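We use cookies to remember your preferences. Accept | Manage settings

Nov 20, 2022 – bench notes, chores list

Danica asked again over lunch whether the machines can tidy up yet. I said define tidy. She said "things go in the thing." Fine. That is now the spec.

Score so far for Kong, left to its own devices: 416 attempts at putting small items away, 74 I would show to a visitor. My nephew does better and he is four, though he wants paying in raisins.

Britt-Marie's view is that the arm is fine and the examples are bad. Too many of ours begin with the item already sitting politely between the fingers. Real floors and tables don't do that. So, more approaches from far off, more odd shapes, and both hands doing something. She wants 100 clean ones before anybody retrains. I said 12 and a coffee.

Pads are getting ragged on the edges. Clemau sell replacements but quote April, so we glue. Does fraying change the grip? Don't know, should test – won't this week.

White table, hand-held grippers: 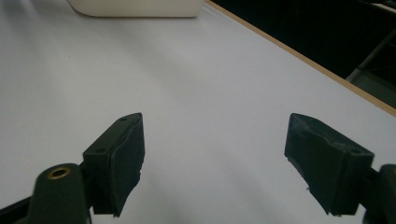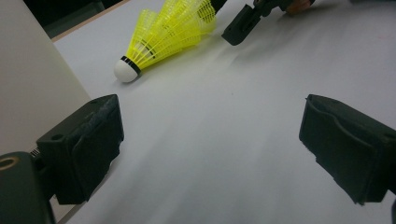
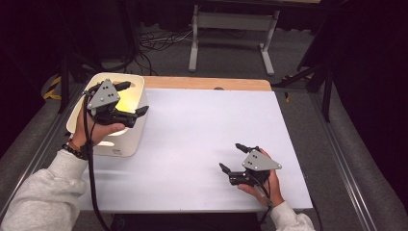
Shuttlecocks stay on the list. They are light, they roll in a curve, and the skirt gives when you squeeze it, so closing force matters more than I had allowed for. Try cork-first and skirt-first as separate batches and label them properly this time (me).

Danica has offered to put things in the thing herself, for a raise.

Related entries
Flitico: the sock problem
Etside visit, what broke
Kong vs. the dish rack, part 2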